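Ellery is looking for people to help with a reading survey on typefaces used in shop signs, menus and packaging. The field period is September 2020 and all of it is done from home.

## What we're asking

We have collected 283 signs and labels set in Meretti, Todetti or one of their many lookalikes. You will see 80 of them, one at a time, and tell us what kind of business you think each belongs to.

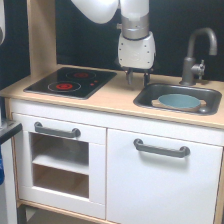
You can take the survey in one sitting or split it over several. Your answers are saved after each sign.

## Who can take part

- Adults 18 and over who read English comfortably
- Anyone with a computer or tablet (phones are too small for the samples)
- No design training needed

We need 200 participants. Up to half of the places may go to people who work with type.
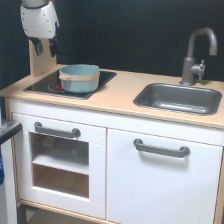 If you helped with the Venach lettering survey, you can still sign up. None of the samples are repeated.

## Payment

Everyone who finishes gets a gift card, sent by email within two weeks. Partial surveys are not paid.

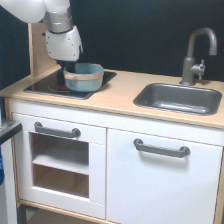 *Pot on the stovetop, toy kitchen.*

## Your information

We ask for your age group, first language and whether you wear glasses for reading. Names are kept apart from answers.

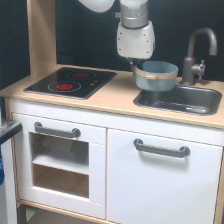

Sign up by writing to Kimutai Gachanja at Ellery, Box 2904, or through the contact form on this site. Please put "type survey" in the subject line and include an email address for your survey link.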